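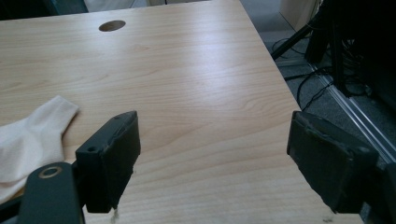 One white sock on the desk, by the hole for the cables.

I've been putting off the laundry post for weeks, mostly because I'd have had to do the laundry first. But on Sunday I finally carried everything into the study — it has the only decent-sized flat surface in the house, and I like the pale top with its wavy grain — and sat down to match socks while the radio muttered away behind me.

My grandmother paired socks as they came off the line and never had a stray in her life, as far as I know. I pair mine about once a month, in a sort of panic, and in February I gave up altogether and lived out of the basket. So you can imagine the pile. I ended up with 38 pairs (I had no idea we owned that many!) and a little heap of singles, mostly plain white cotton ones that all look alike until you hold them together and find one has gone creamier than the other.

I used to fold the cuffs over into a ball, but it stretches the elastic something awful, so now I lay the two flat, smooth out the creases, and fold them in thirds. They stand up nicely in the drawer that way. The singles go in an old Culby shoebox on the closet shelf, and they get until summer to find a partner. After that they're dust rags.

4 comments

Dušan Říha
My singles box is older than my kids.

marnie_k
Thirds! I've always done halves and they flop over. Trying it tonight.

Pell
Do you do the wool ones the same way?

marnie_k
Tried it, the drawer closes now. Thank you!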